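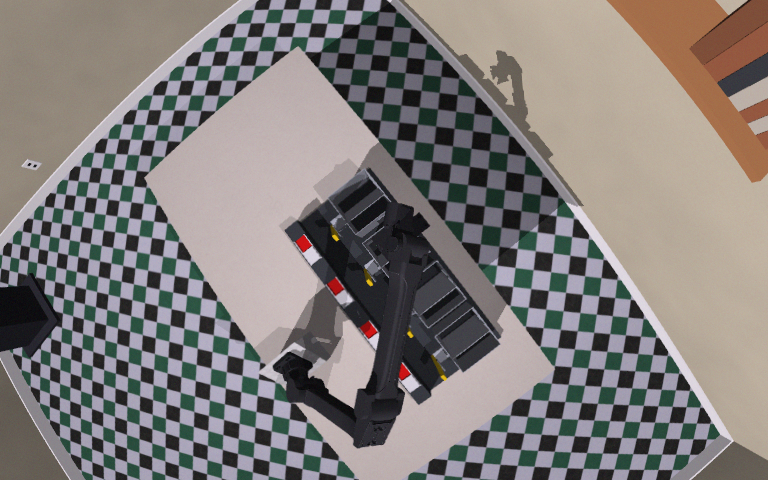

Zastau Forums > Simulation > Mobile manipulators
Arm drops at the end of a move, only when the base is parked on the table

nedelcu_e
12 July 2023
OK, I have a weird one and I've been having way too much fun chasing it. Mobile base with the long arm, standing on the big table in the checkerboard room. The base is not supposed to drive at all, I only want the arm to reach out over the tabletop and hang there with the gripper. It gets there beautifully. Then after a while the elbow starts to sag, the controller fights it, and the whole arm whips around hard enough to shove the base sideways. One run it went clean off the table and kept sliding until it hit the wall.

Same arm, same gains, base on the floor: rock solid. I let it hold for 1000 seconds of sim time and nothing moved.

First bad step in the log is 2129, and it is always 2129 as long as I don't touch the start pose. Log bit:

step 2128 elbow effort 41.7 contact pairs 6
step 2129 elbow effort 188.0 contact pairs 7
step 2130 elbow effort -188.0 contact pairs 9

188 is my effort limit, so it's slamming from one end to the other. Any ideas? I'm on the stock solver settings.

birsen_y
Lovely bug! Look at the contact pairs. Something new touches something at 2129 and then everything goes. Can you print which pair it is? My money is on the forearm and the table.

nedelcu_e
Will do. I did look for that, and to my eye there is plenty of daylight between the forearm and the tabletop.

birsen_y
To your eye, sure, but you're looking at the visual mesh. Turn on the collision shapes.

RecepA
I don't think it's contact. Effort going from plus limit to minus limit in one step is a gain problem, plain and simple. Your derivative term is too high for your step size. Cut it in half and try again before you go digging through meshes.

birsen_y
Then why is the floor run fine with the same gains?

RecepA
Because on the floor he probably has a different pose and the arm isn't stretched as far. Gains that are barely stable in one pose blow up in another. I see it every month.

nedelcu_e
Pose is the same relative to the base, I spawn from the same file. I only change the height. But I tried it anyway, Recep, thank you! Half the derivative gain: first bad step moves to 2 steps later and the kick is smaller. So it does something, but it still goes.

RecepA
So it does something. I'd keep going down.

chrysoula.k
Moving this to Mobile manipulators, it was in General.

Also, Emanuel, which table is it? If it came with the Bruvville room pack, that one has a collision box taller than the table you see. We hit it last year with a cup that floated. The old version of the pack was worse.

nedelcu_e
It IS the Bruvville table. Oh, this is getting good. Checking tonight.

nedelcu_e
Results! Chrysoula, the box is taller, but my base stands on the box, so base and arm both get lifted with it and it cancels out. I lowered the box to match and the base now sits properly on the top. Still fails. First bad step is now 2131, go figure.

BUT I printed the pair like Birsen said. The new contact is elbow housing against chassis side rail. The arm is touching its own base!

birsen_y
HA. Self-collision. OK, I was wrong about the table and I don't care, I love it.

RecepA
That still doesn't explain floor versus table.

birsen_y
Does the floor run have self-collision on? Emanuel, are you using two launch files?

nedelcu_e
...two launch files. The floor one is from the Kanen tutorial and has self-collision turned off on the second to last line. I've been comparing apples to bricks for three days. With it turned on, the floor run blows up too. Same place!

So the story is: the elbow sags a tiny bit under load, the housing's collision shape (a fat cylinder, much fatter than the part) clips the rail, the solver pushes it out hard, the controller pushes back, and off we go.

RecepA
And a lower gain makes the push back smaller. I'll take my half a point.

nedelcu_e
You get a full half!

nermin_ates
Jumping in from the hardware side. Please don't fix this by turning self-collision off and calling it done. We had the real version of this. Same kind of layout, arm folded over its own chassis, and the elbow came to rest on the frame. The controller kept pushing into it. It tripped the drive, the brake was slow to grab, and the forearm came down across the bench where a coworker's hand had been a moment earlier. Nobody hurt, one cracked cover, a very quiet lunch.

What we changed: a keep-out zone over the chassis in the planner, and a much lower effort limit while holding still. The 188 you have is way more than the 41.7 it needs to hold.

RecepA
Agree on the limit. I disagree on the keep-out zone, for this robot anyway. You lose half the useful reach. Fix the shape so it matches the part and leave a small margin.

nermin_ates
You lose reach you shouldn't be using with people nearby. In a sim, do what you like, but this file is going to end up on a real machine sooner or later. They always do.

RecepA
Then put the zone in the real machine's config. I'm not planning around a fat cylinder that doesn't exist.

chrysoula.k
You can have both, the planner takes a zone per profile. Look under Yatsenko profiles in the docs, the example is short.

nedelcu_e
Update for anyone who finds this by search. New collision shape for the elbow housing, a capsule that hugs the part. Holding effort limit down to 60. Self-collision ON in both launch files. Nermin's keep-out zone is in the hardware profile only, so I guess you both win. Held the pose through 459 restarts overnight with small random changes to the start pose, and the contact pair never showed up once.

I still want to know why the elbow sags in the first place. Gravity compensation should be taking care of that. I have a feeling the gripper mass is missing from the model.

birsen_y
Check if the wrist has a default inertia in it. Mine did.

nedelcu_e
It does. Opening a new thread in August when I'm back, this is going to be great.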